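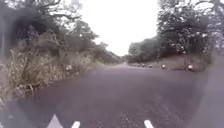

Two lanes, trees on both sides, pale sky.

I started running again in October after a long break. My left knee had been sore for most of the summer and I used it as an excuse until it stopped hurting and I didn't have one anymore.

The plan came from Nisreen Haddadin, who I used to run with at the club in Pirville. Run for 2 minutes, walk for 2 minutes, repeat until you have done half an hour, and don't add anything for the first couple of weeks. I thought it was too easy. By the end of the second session I had changed my mind.

I go out before work, usually at 6:30. The route is the road toward Brastier as far as the old feed store and back. It's flat except for one long rise on the way home, and I walk that part even when the watch tells me to run. There are no sidewalks past the church, so I stay on the left facing traffic and wear the ugly yellow vest.

Shoes: I kept the old pair for a week, which was a mistake. The heels were worn down on the outside and my shins let me know. The new ones are half a size bigger and I have stopped losing toenails.

What I have noticed so far is that my breathing settles if I go slower than I want to. I used to start fast and then spend the rest of the run paying for it. Now I try to keep it at a pace where I could talk to someone – on Thursday I tested this by reciting my grocery list out loud, and got as far as onions.

My resting heart rate this morning was 62. I didn't write it down when I started, so I can't say if that's better.

Omar Saab is trying to get me to sign up for the spring 10K in Rudine. He says more than 200 people ran it last year and plenty of them walked the hills. I haven't said yes. I want to get through a whole half hour without the walk breaks first, and then I'll look at the entry form.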